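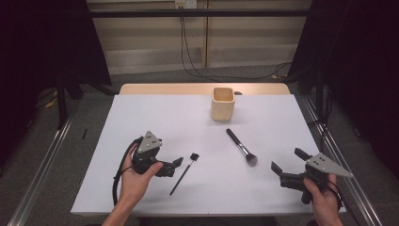
Technik & Produktion

Zwei Hände, zwei Greifer, kein Arm
Wie bei Zustard in Auer Handgriffe aufgezeichnet werden, die später ein Roboter ausführen soll

Die Aufgabe steht auf einem laminierten Blatt neben dem Rechner: »Pinsel aufnehmen, in Becher stellen, Hände zurück in Ausgangslage.« Dafür sind 10 Sekunden vorgesehen. Wer länger braucht, darf die Aufnahme behalten, muss sie aber kennzeichnen. Wer einen Pinsel fallen lässt und wieder aufhebt, kennzeichnet sie ebenfalls, mit einem anderen Kürzel.

Das Unternehmen Zustard entwickelt Greifanwendungen für Verpackungsbetriebe, überwiegend für Kosmetik und Schreibwaren. In beiden Branchen kommen längliche Teile vor, die sich in Dicke, Gewicht und Oberfläche unterscheiden und trotzdem in denselben Behälter sollen. Für die klassische Programmierung ist das ein undankbares Gebiet. Jede neue Variante verlangt neue Greifpunkte, und ein Borstenkopf gibt nach, sobald man ihn berührt. Seit dem Frühjahr arbeitet ein Teil der Entwicklung deshalb mit Vorführungen. Ein Mensch erledigt die Aufgabe, die Bewegung wird mitgeschrieben, und aus vielen solchen Mitschriften wird ein Steuerungsmodell trainiert.

Geführt werden dabei zwei Handgreifer mit der internen Bezeichnung Iltari. Sie haben je zwei schwarze Finger und werden in der Hand gehalten, einer links, einer rechts. Die Kabel laufen am Handgelenk vorbei nach hinten. Der Roboter, der später mit denselben Fingern arbeiten soll, ist an den Aufnahmen nicht beteiligt.

Der Gegenentwurf ist die Fernsteuerung, und auch sie ist im Haus in Gebrauch. Dabei bewegt die Bedienperson einen Steuerarm, und der Roboter folgt. Das Verfahren hat einen handfesten Vorzug: Aufgezeichnet wird nur, was die Maschine auch ausführen kann. Gelenkgrenzen, Reichweite und Trägheit sind in den Daten bereits enthalten. Der Nachteil liegt im Tempo. Zwischen Hand und Greifer sitzt eine Verzögerung, es fehlt die Rückmeldung der Kraft, und nach einer halben Stunde werden die Bewegungen vorsichtig und eckig. Ein Modell, das mit solchen Daten trainiert wird, übernimmt die Vorsicht.

Mit dem Handgreifer fällt die Verzögerung weg. Man spürt den Widerstand des Pinselstiels durch den Griff und korrigiert, ohne darüber nachzudenken. Dafür lassen sich Bewegungen vorführen, zu denen kein Roboterarm imstande wäre, etwa ein schnelles Umgreifen über Kreuz oder ein Handgelenk, das sich weiter dreht, als es der Flansch zulässt. Solche Aufnahmen müssen nachträglich erkannt werden. Das übernimmt Jusell, die Auswertesoftware des Unternehmens. Sie rechnet jede Bahn auf das Kinematikmodell des Zielroboters um und verwirft, was außerhalb der Grenzen liegt.

Aufgezeichnet wird mit 30 Bildern pro Sekunde, dazu kommen Lage und Öffnungsweite beider Greifer. Eine der Kameras sitzt direkt am Greifer und sieht, was die Finger sehen. Für das Training ist sie die wichtigste Quelle. Ihr Blickwinkel bleibt gleich, ob nun eine Hand oder ein Roboter den Greifer führt, und damit entfällt ein großer Teil der Anpassung, die bei fest montierten Kameras nötig wäre.

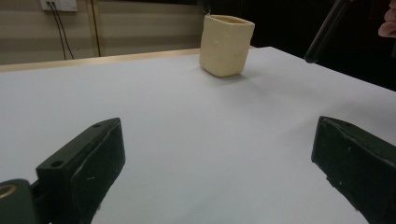
Mareike Tonnsen

Im Blickfeld der Greiferkamera ragen die beiden Finger von unten in den Tisch hinein, dazwischen bleibt viel weiße Fläche. Der Becher hat einen annähernd quadratischen Grundriss mit abgerundeten Ecken und leicht unregelmäßigen Wänden. Auf dem weißen Untergrund hebt er sich nur mäßig ab, sein Schatten ist kurz und weich. Aus dieser flachen Perspektive ist von der Öffnung ein schmaler Streifen zu erkennen. Ob der Becher leer ist, lässt sich so kaum entscheiden, und genau das bereitet dem Modell Schwierigkeiten, sobald der zweite Pinsel an der Reihe ist.

Die Lösung, auf die man sich in Auer vorerst geeinigt hat, ist eine Vorgabe für die Vorführenden: Vor dem Absenken wird der Greifer so weit angehoben, dass die Kamera von oben in den Becher blickt. Für einen Menschen ist die Bewegung überflüssig, er weiß ja, wo das Loch ist. Im Datensatz ist sie der Moment, in dem die Information anfällt. In den ersten Sitzungen wurde sie regelmäßig vergessen. Inzwischen steht sie als zweite Zeile auf dem laminierten Blatt, unterstrichen.

Ähnlich verhält es sich mit den Pinseln selbst. Der große hat einen schwarzen Stiel, eine silberfarbene Zwinge und einen buschigen dunkelgrauen Kopf, der kleine einen dünnen schwarzen Stiel und eine kantige schwarze Spitze. Beim großen ist die Zwinge der naheliegende Griffpunkt, der Stiel ginge auch. Beim kleinen bleibt nur der Stiel, und die Finger müssen nahezu parallel zum Tisch herangeführt werden, damit er nicht wegrollt. Zwei Vorführende, die das unterschiedlich lösen, erzeugen zwei Strategien in einem Datensatz. Manche Lernverfahren kommen damit zurecht, andere bilden den Mittelwert und greifen daneben. Zustard schreibt den Griffpunkt deshalb vor, lässt aber die Bahn dorthin frei.

Auch die Lage der Teile folgt einer Regel. Vor jeder Aufnahme werden die Pinsel neu abgelegt, mit wechselnder Richtung und wechselndem Abstand zum Becher. Der Becher wandert ebenfalls, bleibt jedoch in der hinteren Tischhälfte. Anfangs legten die Vorführenden die Pinsel unwillkürlich so hin, wie sie gut zu fassen waren. Im Test griff der Roboter dann zuverlässig, solange die Stiele in die gewohnte Richtung zeigten, und fand keinen Ansatz, wenn einer quer lag. Jusell gibt die Ablagewinkel jetzt per Zufall vor und zeigt sie auf dem Bildschirm an.

Von den 200 Aufnahmen der ersten Serie blieben nach der Prüfung 161 übrig. Der größte Teil der Ausfälle ging auf den fehlenden Blick in den Becher zurück, der Rest auf Bahnen außerhalb der Gelenkgrenzen und auf einige Aufnahmen, in denen die Lageerfassung eines Greifers kurz aussetzte. Letzteres trat bevorzugt auf, wenn beide Hände dicht beieinander arbeiteten und ein Greifer den anderen verdeckte. Verbessern ließe sich das mit einer weiteren Kamera über dem Tisch. Bislang wird stattdessen die Reihenfolge getrennt: Erst legt die eine Hand ab, dann die andere.

Das kostet allerdings einen Teil dessen, was die zweihändige Vorführung interessant macht. Im Alltag hält man den Becher mit links fest, während rechts der Pinsel hineingeht. Ein leichter Becher kippt sonst, wenn der Stiel innen an der Wand entlangstreift. In der aktuellen Serie ist das Festhalten nicht vorgesehen. Die zweite, die im Juni beginnen soll, erlaubt es und verlangt dafür einen Mindestabstand der Greifer, den die Software während der Aufnahme überwacht.

Zur Frage, wie viele Vorführungen eine Aufgabe braucht, gibt es im Unternehmen keine einheitliche Auskunft. Die Entwicklung verweist darauf, dass jede zusätzliche Pinselform den Bedarf verschiebt. Der Vertrieb hätte gern eine Zahl für das Angebot. Geeinigt hat man sich auf eine Abnahme am Objekt: Der Kunde liefert die Teile, der Tisch wird nach einem festen Plan belegt, und gemessen wird, wie oft der Roboter ohne Eingriff durchläuft. Bei Lippenkonturenstiften, dem nächsten Teil auf der Liste, sind die Kappen das offene Problem – sie lösen sich, wenn der Greifer zu weit oben ansetzt.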